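6/30/23

Resetting a desk with a shelf on top, the quick way. I do this Fridays before I leave, takes 23 minutes if I don't stop to read anything. Works on any desk with a hutch or a shelf above it. Mine's a Grudeo, the cheap one, same idea.

**You need**

- 1 damp cloth, 1 dry
- a basket or bin, any kind
- trash bag
- timer (phone is fine, face down)

**1. Bottom first.** Everybody starts with the shelf. Don't. Clear the desk surface, laptop closed, cables unplugged and coiled. Drinks with anything left in them get a decision right now: finish, cap it or dump it. Mugs go to the sink. Spoons too.

**2. Basket.** Anything small with no home goes in the basket. Don't sort yet!! Sorting is where the time goes.

**3. Shelf.** Books stand up, spines out, pushed to one end. I keep it to 8 max, more than that and they start living on the desk again. Something heavy at the open end so they don't slide. Then one thing that smells nice, then toys or whatever makes you happy. Leave gaps.
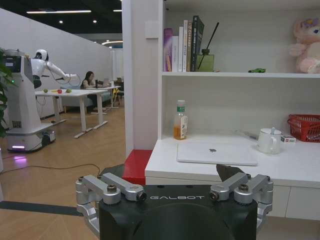 If you have a reed diffuser, keep it next to the books but not touching, the oil creeps and it will stain covers. Ask me about my Jesisetti manual. Flip the reeds when you dust, wipe the neck of the bottle, wash your hands before you touch paper.

Plush stuff: shake it over the trash can, not over the desk you just wiped. Little cars and figures get the dry cloth only.

**4. Wipe.** Top down now. Shelf, side panels, then desk. Damp then dry. White surfaces show every ring, a dab of dish soap gets most of them. For teh stubborn ones I use Godinho paste, tiny bit, test it underneath first. Ruined a corner in March by skipping that.

**5. Drawers.** One drawer per week. One. Pull it, dump it, keep what you used this month.

**6. Basket again.** Set 3 minutes. Pens to drawer, receipts to folder, trash to trash. Whatever is left stays in the basket till next week, and if its still there after that it goes.

Prusov drawer liners fit if you trim them, btw. Cut slightly small, they curl otherwise.

Laptop back last.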